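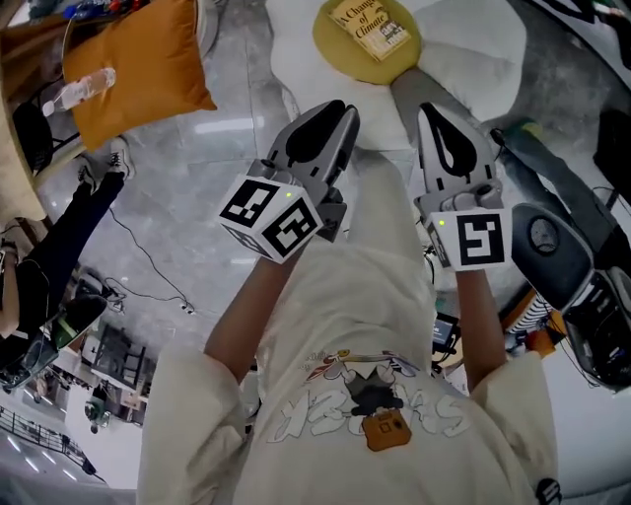 양손 그리퍼 시연 데이터, 머리 카메라 마커 자세와 손목 카메라 궤적이 안 맞을 때 어느 쪽을 기준으로 쓰나요?

Dexter Lagman
2025년 1월 18일 작성

로봇 없이 사람이 그리퍼를 양손에 하나씩 들고 시연을 모으고 있습니다. 카메라는 머리에 하나, 그리퍼마다 하나씩입니다. 그리퍼 손목 쪽에 흰색 마커 큐브를 달았고, 머리 카메라에 큐브가 보이면 거기서 그리퍼 자세를 구합니다. 그와 별도로 그리퍼 카메라 영상과 IMU로 SLAM 궤적도 뽑습니다.

작업은 둥근 매트 위의 책을 집어서 옮기는 것입니다. 지금까지 380개를 모았는데 그중 31개에서 두 궤적이 크게 벌어집니다. 벌어지는 구간은 거의 다 책을 집기 직전부터 들어 올릴 때까지입니다. 시연 앞뒤 구간은 괜찮습니다.

궁금한 점은 두 가지입니다.
1) 이런 구간에서는 마커 쪽을 믿어야 하나요, SLAM 쪽을 믿어야 하나요?
2) 31개를 그냥 버려도 학습에 문제가 없을까요?

정책은 그리퍼 카메라 영상만 입력으로 받고, 행동은 그리퍼 기준 상대 자세입니다. 보정 파일은 Norngate 쪽에서 받은 것을 그대로 쓰고 있습니다.

Hema Mathew
채택된 답변

한쪽을 통째로 고르지 말고 구간별로 가중치를 다르게 주세요. 저희도 Plekside 데이터를 정리할 때 같은 문제가 있었고 순서는 이렇게 잡았습니다.

원인부터 나누기

집기 직전에 SLAM이 흔들리는 이유는 대개 화면 내용에 있습니다. 그리퍼가 물체에 가까워지면 책 표지와 손가락이 화면을 많이 차지합니다. 책은 집힌 다음부터 그리퍼와 같이 움직이니까 책 위의 특징점은 카메라에 대해 정지한 점이 됩니다. 이 점들이 지도에 들어가면 그리퍼가 멈춘 것처럼 추정됩니다. 배경이 밝은 회색 시트처럼 무늬가 적은 면이면 나머지 특징점도 부족해서 더 쉽게 틀어집니다. 손가락과 집힌 물체 영역에 마스크를 씌우고 다시 돌려 보세요. 손가락 마스크는 고정으로 충분하지만 책은 벌림 폭이 줄어든 시점부터 마스크를 넓혀야 합니다.

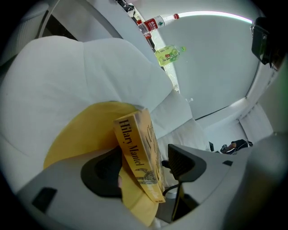 시간 동기 확인

마스크를 씌워도 차이가 남으면 시간 오프셋을 보세요. 두 궤적에서 각속도 크기만 뽑아 상호상관을 구하면 됩니다. 좌표계가 서로 달라도 계산할 수 있습니다. 왼쪽과 오른쪽을 따로 구하세요. 저희는 한쪽만 밀려 있던 날이 있었는데 평균을 내는 바람에 일주일을 헤맸습니다.

마커 자세의 품질 보기

마커도 항상 맞지는 않습니다. 큐브의 한 면만 잡히면 평면 자세 모호성 때문에 회전이 뒤집힐 수 있습니다. 두 면 이상 잡힌 프레임만 신뢰하고, 한 면짜리는 직전 자세와 비교해서 재투영 오차가 작아도 회전이 급변하면 버립니다. 머리 카메라가 광각이면 가장자리의 왜곡 보정도 다시 확인해야 합니다. 남의 보정 파일을 그대로 쓰는 건 권하지 않습니다. 렌즈 초점만 건드려도 값이 달라집니다.
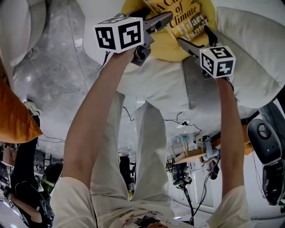 그다음이 결합입니다. 포즈 그래프에 SLAM의 프레임 간 상대 자세를 기본 간선으로 넣고, 신뢰할 수 있는 마커 프레임을 따로 제약으로 추가합니다. 머리도 움직이므로 머리 카메라 자체의 궤적이 같이 들어가야 합니다. 이걸 빼면 고개를 숙일 때의 움직임이 전부 그리퍼 움직임으로 들어갑니다.

2)번은 버리지 않는 쪽을 권합니다. 벌어지는 구간이 집는 순간에 몰려 있다고 하셨으니, 그 시연들을 빼면 어려운 접근 각도만 골라서 빠질 가능성이 있습니다. 저희는 복구한 시연을 넣은 정책과 뺀 정책을 각각 같은 초기 배치에서 비교했는데, 책이 비스듬히 놓인 배치에서 차이가 났고 나머지 배치에서는 구분이 안 됐습니다. 시행 수가 적어서 강하게 주장할 결과는 아닙니다.

Clornmont_lab

그냥 버리세요. 저희는 거의 800개 모아서 이상한 건 다 지웠는데 잘 됐습니다. 복구하는 시간에 새로 찍는 게 빠릅니다. 작업은 컵 옮기기였고 책은 안 해 봤습니다.

Dexter Lagman
Hema Mathew 님 답변에 대한 댓글

감사합니다. 우선 10개만 골라서 마스크를 씌우고 다시 돌렸습니다. 대부분 차이가 줄었고 남은 것들은 오른쪽 그리퍼의 시간 오프셋이었습니다. 보정은 아직 다시 못 했습니다. 책 마스크는 벌림 폭 기준으로 켰는데, 놓는 순간에는 언제 끄는 게 좋은가요?

Hema Mathew

폭이 늘기 시작할 때 바로 끄지 말고 조금 더 두세요. 손가락이 벌어져도 책이 한쪽 패드에 기대어 잠깐 따라 움직이는 경우가 있습니다. 저희 Dalisay 스크립트에서는 폭이 완전히 열린 값에 도달한 뒤에 끕니다. 보정을 새로 하시면 기존 380개의 마커 자세도 전부 다시 계산해야 합니다.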